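September, hallway table, second floor, Carnegie building

Mouse task, hand-held gripper. Started 1:15 pm, packed up a little after 5. Me on the gripper, Donnie Buchanan resetting and keeping the log.

Task as written on the sheet: approach the mouse from behind, close on both sides of the body, lift clear of the pad, set it down again on the pad with the front facing away from the operator. Release, back off, stop recording.

Total for the mouse task is now 481 demos, 413 usable after Donnie's first pass. Most of the rejects are one of two things. Either I started moving before the tracking had settled, or the fingers touched down on the pad before closing and the whole pad slid. The second one is my fault and I can feel it when it happens, so from now on I'll call it out loud and Donnie can mark it right then. Going back through the video to find them takes too long.

Notes on grip:
- Closing at the widest part of the shell works. Closing too near the back makes the mouse squirt forward.
- Keep the fingers level. If my wrist rolls, one side gets there first and the mouse turns before it lifts.
- Slow down for the last bit of the approach. Buppha Thaweesak looked at the earlier set and said my approach speed was all over the place, which the policy will copy. I tried counting to two in my head between "over the pad" and "close." Felt silly, looked better on the plots.

Tracking: lost it a few times when I swung toward the wall on the left. Plain wall, not much to lock on to. Facing down the hall with the table clutter in view was fine all afternoon. Leave the clutter where it is. Lanum wants varied backgrounds anyway, and a bare table gave us trouble in the Stetitz set.

Exposure is on auto. The ceiling lights show up as a glare patch on the varnish and it moves when I move. Did not change anything. Ask Buppha if she wants a fixed setting before we do more, because mixing the two within one task seems like a bad idea.

Upload: 232 episodes went to the Wurudeo share before the connection dropped. Donnie will restart the rest tonight. Check the count in the morning before deleting anything off the card.

To do
- Retape the grip handle, it is getting loose under the thumb
- Redo calibration before the next session
- Try mouse starts at an angle, up to a quarter turn each way
- Same task at a desk with a different pad

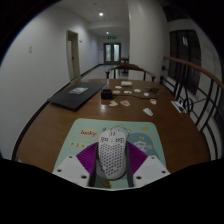
Mouse task, fingers either side of the body, hallway table.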